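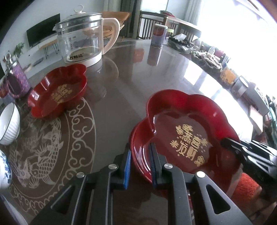 Flullent red flower plates, set of 2 - my review after a few months

Four stars. Would be four and a half if the box had been better.

Quick version: pretty, shiny, cheap enough, wipes clean, shows fingerprints like crazy. Buy them for New Year and then leave them out because why not.

Longer version, typing this while dinner is on so excuse the mess.

I wanted something red for the table. We have the dark brown glass top with the big white dragon under it, and it eats everything you put on it. Blue and white bowls look nice there, white bowls fine, anything dark just disappears. Red was the obvious pick. Looked at some round ones, boring. These have the scalloped edge like petals and the gold 恭喜发财 in the middle with little sparkle marks around it and a couple of swirls. Loud, yes. That's the point of them.

Ordered two sets in the end. Keegan said one was plenty. One was not plenty, we had people over that same Sunday and every plate was gone in five minutes, candy on two, orange slices on another, and somebody's keys on the last one.

Size. Smaller than I pictured. Good for candy, sunflower seeds, peanuts, a few cookies, cut fruit if you don't pile it. Not a dinner plate, don't try. Keith Doolan put a whole dumpling order on one and we had soy sauce on the glass for a week (slid off the side, no real lip to stop it).

The shine. Very glossy. Looks great in the evening with the lights on, and on the glass you get a bit of reflection which I like more than I thought I would. But every thumbprint shows. If you're the type who is bothered by that keep a cloth handy. I use the same one I use on the tabletop, dry, two seconds, done.

The gold. This was my worry, printed gold on cheap stuff always goes. So far OK. I hand wash only, soft sponge, no scrubbing on the lettering. Coralie Grimshaw has the same ones and ran hers through the dishwasher since New Year and she says the swirls are going faint on one of them. So hand wash. The listing says nothing about it either way, which is annoying.

Stacking, good and bad. They nest really close, so the whole lot takes no room in the cabinet. But they nest TOO close. Two together look like one thick plate and I've put a doubled one out on the table more than once without noticing, then wondered where the other went. Petals line up exactly and there's nothing to get a fingernail under. Trick is to twist the top one a little so the petals are off, then it lifts right away. Or put a paper napkin between, Homa does that with hers.

Heat. Didn't test it on purpose. I keep them away from the kettle, ours is the glass one on its own base and it lives on the same table, and I'm not setting anything hot down on a gold print. Snacks and fruit only in this house. No microwave, I wouldn't.

Stability is fine. Sits flat, doesn't rock. Slides on glass if you bump it though. If you have kids maybe a mat under it. We've got so much on that table already, mugs, bowls, the plant, I'm not adding mats.

Packing was bad. One thin sheet of foam and a box with a dent in the corner. Second set had a scratch on the back of one plate, can't see it in use so I kept it. Wrote to the Urdale store about it, got a coupon after two days for the next order. Fine I guess.

Compared to the Costigan tray my sister has: hers has a lid and dividers, much nicer for nuts, twice the space in the cupboard, and you have to take it all apart to wash. These you rinse and lean on the rack. I use mine in July. She uses hers once a year. Make of that what you will.

Things I'd change: a small rim so round candy doesnt roll off, a matte back so they don't slide, and sell them in fours already.

Would I buy agian? Yes, and did. Got a set for Margaux Bodin as a housewarming present, she keeps earrings in one and lemons in the other.

Good: color, shape, price, easy to wipe, takes no space
Not good: fingerprints, sticks together when stacked, box, no care instructions

Edit: someone asked if the gold writing is raised. No, feels smooth to me. And the characters are the right way up on all of mine, I saw the other review about that, must have been a bad batch.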